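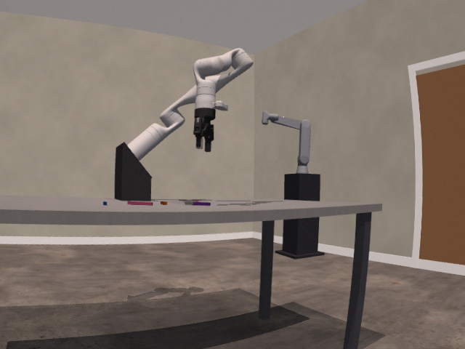 The network engineer at Beraver has been looking after other people's Wi-Fi for 14 years, and she still lights up when the talk turns to roaming. We had barely said hello before she was sketching access points on the back of a delivery slip.

"Everybody asks me about speed," she says. "Speed is fine! Speed has been fine for years in most of the buildings I go into. What drives people up the wall is walking down a hallway on a call and losing it at the same door every single time."

She calls it the sticky client problem. A phone or laptop grabs the first access point it hears and hangs on to it long after a closer one is available. The part that surprises her customers is that the device makes that choice, and the network can mostly just drop hints.

"I love that moment, when they get it," she says. "They've been blaming the box on the ceiling, and I get to say, look, your phone is hanging on to the one by the front desk and you're in the back stairwell. Then we go for a walk together with a laptop and watch the signal number drop and drop, and it won't let go, and they're laughing by the end of it."

The job that taught her the most was the Irker building, a long two-story office with 15 access points, all of them set to full transmit power by whoever came before her. It took her most of a November to sort out. Her first move was to turn the power down on nearly everything, and the office manager thought she had lost her mind.

"You tell someone their Wi-Fi is bad and you're going to make it quieter, and you can see their face change," she says. "But if every access point is shouting, the phone can hear all of them from everywhere, so why would it ever move? And the phone's own radio is weak. It can hear the ceiling fine, but the ceiling can't hear it back. You want those two to be closer to a fair conversation."

After the power levels came the channels. She had found neighbors on the same channel all the way down the east side, so they were taking turns to talk even when traffic was light. She moved the busy areas over to 5 GHz with narrower channels and left the older band for the label printers and a couple of thermostats that couldn't use anything else. She also shut off the slowest data rates, a step she describes with real affection.

"Oh, that one's my favorite. One old device talking at a crawl takes up air that everybody else is waiting for. Check your old gear first, please, or you'll knock a printer offline and hear about it before lunch (I did). But when it works, it's lovely."

Not everything went smoothly. She switched on fast roaming for the whole building at once, and a batch of handheld scanners stopped connecting. Their firmware didn't understand the new settings in the beacon and simply ignored the network. She ended up giving the scanners their own network name with the feature turned off, and she has done it that way ever since.

"Give the weird stuff its own name and be nice to it," she says. "Just don't go overboard. I've walked into places with a separate network for every department, and all those names have to be announced over and over by every access point. It eats the air up."

She keeps her survey notes in a small tool called Oluvik, which lets her pin signal readings to a floor plan and compare them with the previous visit. She says any tool would do if people would only write down what they changed. At Irker she made one change at a time, waited a day, and walked the same route again at the same hour.

What should someone try at home, with a router and a couple of mesh units? She grins and pulls the delivery slip back toward her.

"Move them! Before you buy anything, before you touch a setting. People put the second unit in the dead spot, where it can't hear the first one either. Put it halfway. Then run a cable to it if you possibly can, even an ugly cable along the baseboard. I have an ugly cable along my baseboard and I adore it."

Her next project is at Tamošiūnaitė, where the ceilings are high, the shelves are metal, and the stock moves every season. She has already been over twice to walk the aisles, and she's planning directional antennas at the ends of the rows.

"Metal shelves are terrible," she says happily. "I can't wait."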